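Skotadberg washing-up bowl, reviewed after three winters

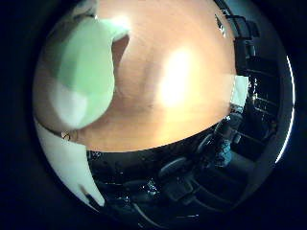 Last updated: 2022-03-30

I have owned the Skotadberg for long enough to have opinions about its rim, so I may as well write them down. It replaced a bowl from the market that split along the bottom one Sunday and emptied itself into the cupboard where we keep the spare light bulbs.

First, what you get. Clesico sell it as a "sink companion", a phrase that made me put it back on the shelf the first time. Get past that and it is a bowl. It holds 14 litres if you fill it to the brim, and you won't, as you then have to lift it. There are two handles moulded into the rim and a pouring lip at one corner. There is also a leaflet in 5 languages explaining how to put water in it.

The pouring lip is the reason to buy it. Our kitchen has an old square sink with a plughole at the back, and most bowls have to be tipped so that half the water goes down the front of your trousers. The Skotadberg sends it where you point it. I have watered the tomatoes with it, bucket fashion, and arrived with most of the water.

The handles are less good. They are fine for my hands, but Mercedes Condori from the flat upstairs borrowed the bowl when her sink was being replaced and brought it back saying that whoever designed them had never worn rubber gloves. I tried it with gloves on that evening and she's right. They go slick as soon as there is any soap about, and you end up hugging the thing to your chest.

Staining: tea, yes. Turmeric, permanently. Beetroot came out after a night with bicarb. The leaflet says to avoid "prolonged contact with coloured foods" – a bit much to ask of something you wash up in.

Heat is where I expected trouble. I pour water straight from the kettle over burnt pans, having been told since childhood not to, and the base has stayed flat. The old one had gone wavy by its first March and rocked like a dinghy ever after. There is a faint plasticky smell for the first couple of weeks if you do this. Then either it goes or you stop noticing.

I did try the obvious rival. The Jokum folding bowl costs less and packs down flat behind the taps, which sounds marvellous in a small kitchen. In use, the folds collect a grey paste of old gravy that can only be reached with a toothbrush, and mine folded itself up once with the good glasses in it. It now lives in the car for camping, where I expect less of everyone.

Leiva do a steel one which is handsome and will outlive me. It also sounds like a drum kit falling downstairs every time you put a fork in it, and I get up before the rest of the house.

Price: I paid £14 for the Skotadberg. I've since seen it in a department store for over £40 with a matching brush, and the brush was nothing special.

Good: pouring lip, flat base, kettle-proof so far.
Bad: handles with gloves on, turmeric, the words "sink companion".

I'd buy it again at the lower price. Four stars, and I'd go back up to five if they roughened the handles.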